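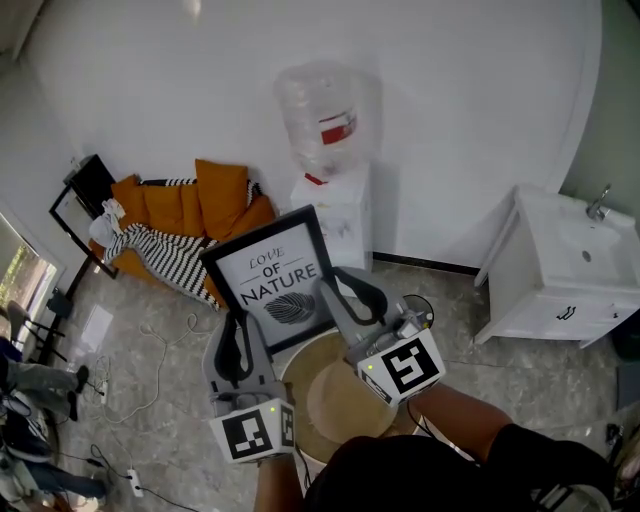 Compte rendu de la réunion « pinces à main », atelier Nandar
11 août 2025

Présents : Amarachi Afolabi (animation), Brian Mwakyusa, Matvii Yurchenko, Lindalva Siqueira (notes)
Excusé : Riaan Naidoo

1. Suite du dernier compte rendu
Approuvé sans changement. Le point sur les chargeurs est clos, merci Matvii !

2. État de la paire n° 2
Très belle période pour la paire 2 : 89 prises enregistrées depuis la dernière réunion, dont 26 avec le cadre « LOVE OF NATURE ». Brian est ravi de cet objet, qui oblige à travailler vraiment à deux mains : un doigt appuie en bas à gauche, l'autre accroche le bord droit, et le moindre décalage entre les deux pinces se voit tout de suite dans les trajectoires. Il propose de le garder comme objet de contrôle après chaque intervention. Adopté avec enthousiasme.
Compteur de cycles de la pince droite au moment du relevé : 1816.

3. Doigts
Léger jeu à l'articulation du doigt droit, senti par Brian et confirmé par Matvii à la cale. L'axe a été remplacé par une pièce Hirvonen et le mouvement est redevenu superbe, on sent la différence dès la première fermeture. Reste à refaire le zéro d'ouverture : pince fermée à vide, attendre la fin de l'initialisation, ouvrir en grand, refermer, enregistrer. Matvii insiste pour qu'on le fasse sur les deux côtés même si un seul a été démonté.
Les patins côté gauche sont encore bons. On les revoit en septembre.

4. Cubes de marqueurs
Longue discussion, la plus intéressante de la réunion. Amarachi a comparé les poses estimées avant et après le resserrage des cubes : le tremblement qu'on attribuait à l'éclairage venait en bonne partie d'une vis de support. Serrage à la main puis un quart de tour, pas plus, le filetage est dans du plastique.
Nettoyage des faces au chiffon microfibre sec. Plus d'alcool : l'ancien jeu d'étiquettes a terni de cette façon en mars.
Lindalva demande si l'on peut incliner davantage les objets plats sans masquer les motifs. Brian pense que oui, à condition qu'une face au moins reste tournée vers la tête. Essai à faire avec le cadre, plusieurs inclinaisons, et on regarde les pertes de suivi.

5. Câblage
Le petit faisceau sur le dessus de la pince droite est à surveiller : il fatigue quand le poignet tourne à fond. Matvii voudrait une boucle un peu plus longue et un collier souple. Commande passée chez Baltix, 19 colliers (le sachet est vendu comme ça).
Au sol, les câbles blancs et les deux multiprises sont à regrouper le long du mur. Amarachi s'en charge avant la prochaine série.

6. Procédure de démarrage
La fiche Pronby est trop longue, tout le monde saute des lignes. Version courte retenue :
Voyant vert des deux côtés.
Cubes serrés, faces propres.
Zéro d'ouverture.
Une prise d'essai avec le cadre, relue avant de continuer.
Lindalva met au propre et affiche.

7. Actions
Matvii : zéro des deux pinces, pose des colliers à réception.
Brian : essai d'inclinaison.
Amarachi : rangement des câbles, courbes de suivi avant/après sur le dossier commun.
Lindalva : fiche de démarrage.
Riaan : à son retour, avis sur le second jeu de doigts.

Divers
Bravo à Brian pour les prises du cadre, on les a regardées deux fois. Prochaine réunion à fixer quand Riaan aura donné ses dates.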